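Business > Interviews > Project consulting

Danica Begović on small firms, late projects and saying no to work

Danica Begović is late to our call, and says so before hello. A client rang at ten to nine. Something had slipped, a supplier had gone quiet, could she look at a spreadsheet. She looked at the spreadsheet.

"It was fine," she says. "They'd added up the wrong column. Twenty minutes and I didn't charge for it, which my partner will be cross about."

The partner is Spyros Radonjić, and the firm is Takommont, project consultants, two people at the start and 14 now. They take on projects that other companies have begun and can't finish. Warehouse moves, new payroll systems, one hospital kitchen. Not glamorous. She likes it that way.

She came into it sideways. Trained as a surveyor, did four years of that, then got put in charge of an office move at Durnano when the person running it left halfway through. No handover, a folder of receipts and a phone number that rang out.

"I found out on my first morning that the new building had no lift big enough for the desks. The desks had been ordered. They were on a lorry."

What did she do?

"Rang the lorry."

She laughs, then goes serious about it. The desks went to storage, the move was put back, and the board wanted to know who was to blame. She wrote them two pages instead on what would happen next and what it would cost. They read it. She has been writing more or less the same two pages ever since.

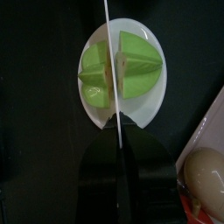

The first fortnight

Every Takommont job opens the same way. Two weeks of listening, no advice given. Clients hate it, she says.

"They're paying and I'm sat in the corner asking the night shift what time the vans come. They want a plan by the second day. I could give them a plan by the second day. It'd be the plan they've already got, with my logo on."

She talks to whoever does the work first and whoever signs for it last. Milagros Montoya, who joined from a logistics firm, does a lot of the listening these days and is apparently better at it. "People tell Milagros things. They tell me what they think I want. I've got one of those faces."

At Zupan, a packaging company, the fortnight turned up a stock system that had been running beside the old one for most of a year. Both were being filled in by hand. Each team thought the other one would be switched off.

"Both sets of people were working really hard. You couldn't fault them. I had to go in and tell a room of tired people that half of it was for the bin, and I didnt sleep much the night before."

How did it go?

"Badly for an hour. Then somebody asked which half, and we got on with it."

Money

I ask about fees, expecting to be steered off it. She isn't bothered.

The first job Takommont ever sent a bill for came to 500 pounds. Radonjić wanted to frame the remittance slip. She wanted to pay the phone bill. The phone bill won.

They now charge by stage, with a stop point at the end of each one where the client can walk away owing nothing more. Has anyone? Yes, twice. One came back.

"Spyros hated the idea. He said we'd be giving people a door. Well, yes. If they want to go I'd sooner they went in March than hung about til autumn not answering emails."

What about the day rate fashion, consultants billed out by the hour, long stays? She pulls a face. Some jobs need it, she says. Most don't. A consultant who is still there after a year has usually become a member of staff with a worse pension and a nicer bag.

She has turned work down over it. A retailer offered an open-ended contract, good money, no real description of the job. Radonjić was for it. They argued on a train, in whispers, the whole way home.

"He still brings it up. When the boiler went at the office he brought it up."

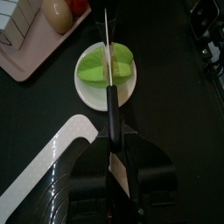

Getting it wrong

She does not duck this one either. Brastalix, a parts maker with a site 3000 staff strong at its peak, asked for help moving its training records onto a new system. Takommont said yes quickly. Too quickly.

"We skipped the fortnight. They were in a hurry and we were flattered - biggest name we'd had. I thought, it's records, how hard can it be."

Hard. Some of the records were on paper, some were in people's heads, and the certificates for one whole shift had been filed under the supervisor's name and not the worker's. Go-live was moved once, then again. Nikola Delić, who ran the job day to day, ended up sleeping in a hotel by the ring road for most of January.

"Nikola never said I told you so. He had, though. He'd told me so in an email with a subject line and everything."

Did they keep the client?

"For that job. They didn't ask us for another. Fair enough."

The fortnight is now written into every contract. Can't be taken out, even by her.

Who she hires

No fixed type. Yuzhen Zheng was a stage manager before she came over, and Begović rates her as the calmest person in a crisis she has ever worked with. Another of the team taught chemistry. She doesn't ask for certificates, though she'll pay for them if people want to go and get one.

At interview she hands over a real project plan, an old one with the names taken off, and leaves the room for half an hour. There's a mistake in it. Finding it is nice. She's more interested in what questions they have when she gets back in.

"If there's no questions I worry. I had one chap rewrite the whole thing, very neat, coloured bars, lovely. Never asked what it was for."

And the size of the firm? Will it grow? She isn't sure. Radonjić would like a second office. She'd like to know everybody's name and who has a bad knee. They have agreed to talk about it again after the summer, same as they agreed last year.

Her phone has gone twice while we've been speaking, face down on the desk. She turns it over now. The spreadsheet client agian, she says, and this time they've found the right column and don't like the number.

She asks if we're done. We are, nearly. Any advice for someone thinking of calling in a consultant?

"Ring before you've ordered the desks."

Related items
Stage payments and how small firms use them
When two systems run side by side
Writing a two-page project report
Interview: running an office move with no handover
Do you need a consultant or another pair of hands?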